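Subject: Re: [homesewing] Washing old cotton before cutting?

> I have a stack of cotton from Srithong that has been folded in a closet for
> years, and I want to make a summer quilt out of it. Do I really have to
> wash all of it first? Some of it is very dark and I'm worried it will
> bleed on the light pieces.

Yes, wash it, all of it! I just did this with 8 pieces from the same place and I'm so glad I did (one of the reds turned the sink the color of beet soup). The longest piece started out at 33 inches wide and lost 2 of them in the first wash. Imagine that happening after the quilting is done.

I do the darks one at a time in the sink with cool water and a spoonful of Dritolex, then rinse until the water runs clear. Six rinses is my record so far, for a navy. After that they go on the line and get ironed while they're still a little damp.

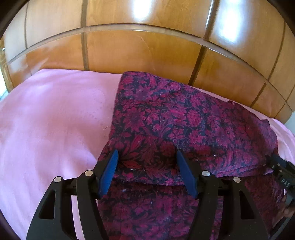 Picking which fabrics go together is my favorite part, and I'd do it before you cut anything. Don't judge them folded up in a stack, because a busy print changes completely once it has some room. Open them out on the bed and leave them there for an afternoon. A dark floral over a plain pink sheet is a pairing I would never have picked from a shelf, and now I want a whole quilt in those two! Try a few plain colors under your darkest print and see what jumps out.

For batting I'd go thin for summer. The Pava cotton one is lovely to hand quilt, and Merkby had it in twin size in May.

Please post your layout when you get that far, I'd love to see it!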